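일상 > 일기 > 양봉과 텃밭

24/05/2019

오늘은 잠들기 전에 꼭 써 둬야겠다. 드디어 분봉을 봤다! 책으로만 읽고 영상으로만 보던 걸 내 눈으로, 그것도 우리 밭 자두나무에서. 손에 아직 밀랍 냄새가 남아 있는데 씻기가 아깝다.
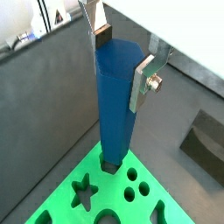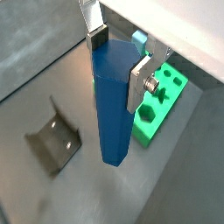
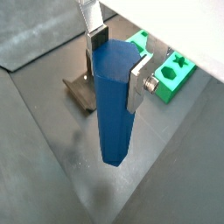 아침 여섯 시 조금 넘어 밭에 나갔을 때는 조용했다. 2번 통 앞에 벌들이 수염처럼 매달려 있길래 더워서 그런가 보다 하고 상추부터 솎았다. 요즘은 어딜 봐도 육각형만 눈에 들어온다. 저 파란 육각기둥도 윗면이 딱 벌집 방 하나처럼 생겨서, 똑같은 걸 옆으로 계속 붙여 나가면 빈틈없이 벽이 되겠구나 하는 생각부터 든다. 동그란 기둥이면 사이사이가 비고, 세모나 네모는 틈은 없어도 같은 넓이를 두르는 데 벽이 더 든다. 벌들은 이걸 밀랍으로, 캄캄한 데서, 서로 몸을 붙이고 해낸다. 작년 1월에 빈 소비를 처음 햇빛에 비춰 보고 한참을 서 있었던 게 생각난다. 진짜 벌방은 바닥이 평평하지 않고 마름모 세 장이 맞물려 살짝 뾰족한데, 그 뒤쪽이 반대편 방들의 바닥이 된다. 몇 번을 봐도 신기하다.

아무튼 열 시 반쯤, 물통 채우러 가는데 소리가 달라졌다. 윙윙이 아니라 우웅 하고 땅에서 올라오는 것 같은 소리. 돌아보니 2번 통 입구에서 벌이 쏟아져 나오고 있었다. 정말로 물처럼 쏟아졌다! 하늘이 온통 벌인데 이상하게 하나도 안 무서웠다. 분봉 나온 벌은 꿀을 잔뜩 먹고 나와서 순하다고 책에서 읽긴 했어도, 그 한가운데 서 있는 기분은 책에 없었다.

바로 산드로 갈리 아저씨한테 전화했다. 아저씨는 첫마디가 "어디 앉았어?"였다. 아직 날고 있다고 하니까 그럼 건드리지 말고 기다리라고, 물이나 한 잔 마시라고 했다. 물은 못 마셨다. 눈을 뗄 수가 있어야지.

십오 분쯤 지나니 자두나무 낮은 가지로 모이기 시작했다. 처음엔 주먹만 하더니 금세 수박만 해졌다. 벌들이 서로 다리를 걸고 매달린 덩어리가 숨 쉬듯이 움직이는데, 그 앞에서 혼자 박수를 쳤다. 발렌티나가 사다리를 들고 뛰어왔고(면포도 안 쓰고!) 둘이서 빈 벌통을 밑에 받쳤다. 하나 둘 셋에 가지를 탁 털었더니 툭, 하고 묵직하게 떨어졌다. 그 무게가 손목에 그대로 왔다.

나중에 통째로 저울에 올려 보고 빈 통 무게를 뺐더니 벌만 561그램이 나왔다. 수박만 하다고 호들갑 떤 것치고는 가벼워서 발렌티나랑 한참 웃었다. 그래도 내 첫 분봉군이다. 소비는 새 소초 세 장에 먹이장 한 장 넣어 줬다. 소초에 찍힌 육각형 무늬를 발판 삼아 벽을 올릴 텐데, 한 장은 일부러 소초 없이 빈 틀로 넣을까 하다가 참았다. 아저씨 말로는 처음 하는 사람이 빈 틀을 쓰면 집을 옆 틀까지 이어 지어 버려서 꺼내지도 못한단다. 그래도 언젠가는 해 보고 싶다. 아무 무늬도 없는 데서 첫 방이 어떻게 시작되는지 보고 싶어서.

여왕은 못 봤다. 다만 통 입구에서 일벌 여러 마리가 꽁무니를 들고 날갯짓을 했고, 밖에 남은 벌들이 줄지어 걸어 들어갔다. 여왕이 안에 있다는 신호라고 한다. 그 행렬이 어찌나 의젓한지!

저녁엔 새 통을 울타리 쪽으로 옮겨 놓고 설탕물을 한 병 줬다. 2번 통은 남은 왕대를 봐야 하는데 오늘은 더 안 건드리기로 했다. 아저씨가 주말에 와서 같이 열어 보자고 했다. 왼쪽 손등에 한 방 쏘였고(털 때였던 것 같다) 지금 좀 부어서 글씨가 엉망이다.

내일 할 일. 사다리 돌려주기, 소초 더 주문하기, 새 통 입구 좁혀 주기. 발렌티나는 새 통에 이름을 붙여야 한다고 자꾸 그러는데 일단 3번이라고 적어 놨다. 아침에 일어나자마자 나가서 3번이 그대로 있는지부터 봐야지.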